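tabletop-budget / README

Planning sheet and notes for pricing a small tabletop manipulation setup. Kept by Irina Chiriac. Last edited August 9, 2019.

## What's in the folder

- `costs.csv`: one row per purchase, with the price paid and the price we were first quoted
- `spares.csv`: fingers, cables, screws, anything that got replaced
- `hours.csv`: staff time, filled in by hand and probably low
- `quotes/`: vendor letters, names left in where the vendor agreed

All prices are in US dollars, before tax. Shipping has its own column. Blank means we don't know, and zero means it was free.

## Why you should doubt the totals

I was asked for a single number for "a working arm on a table" and I don't think there is one. The Herdale quote left out the gripper. The Pokach quote had the gripper in it but left out the mount for the wrist camera, and support ended after 13 weeks. Put both in the same spreadsheet column and Pokach looks expensive. Put them side by side with everything you need to start and they are close enough that I would decide on repair time.

The sales line on both was that setup takes an afternoon. See `hours.csv`. I have not yet met the afternoon in question. 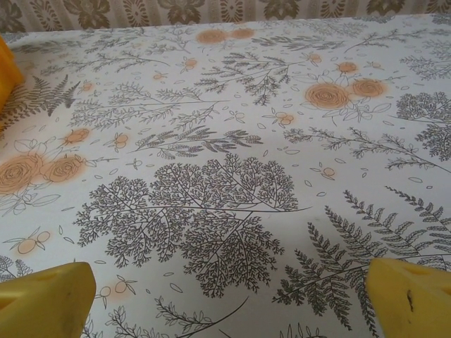

Table surfaces get left out of almost every budget I've been handed, and they shouldn't be. People price the arm down to the last bolt and then forget that it has to work over something. We keep a line for cloths in `costs.csv` under "surface". A print like the one with orange roses and gray ferns between the yellow fingers costs very little next to the arm, and it gives a vision system far more to cope with than a bare gray board. If a vendor will only demo on the board, ask for a busy cloth before you sign. Varela agreed to it. Herdale said they would get back to me in March and did not.

## Lines people skip

- Replacement fingers. We set aside $400 and I would not go lower.
- Calibration after every finger swap. It's labor, so it goes in `hours.csv`.
- Storage. The first $900 drive was bought on the theory that we would delete old runs. We have not deleted old runs.
- A second wrist camera. Buy 2 at the start if the model is close to being dropped.

## Known problems

The `quoted` column mixes list prices with negotiated ones before row 13. I have tried to sort this out from the letters and gave up on the Unley rows, which are marked `unsure`. Please don't average them.

No resale values. I've seen plans that count on selling the arm later to pay for the next one, and I'd want to see a buyer first.

## Use

Copy it, change it, send corrections. If you quote a total from it, say which rows you left out.

Comments (3)

**Higinio Contreras**
We also got burned on the camera mount. Ours came with the wrong screws and no drawing. Do you have a row for machine shop time or is that inside hours?

**Irina Chiriac**
Inside hours, tagged `shop`. It should be its own file. I'll split it when I do the Unley rows, so don't wait for it.

**benchrat**
I think you're too hard on Pokach. Support was fine for us, though we only called them once.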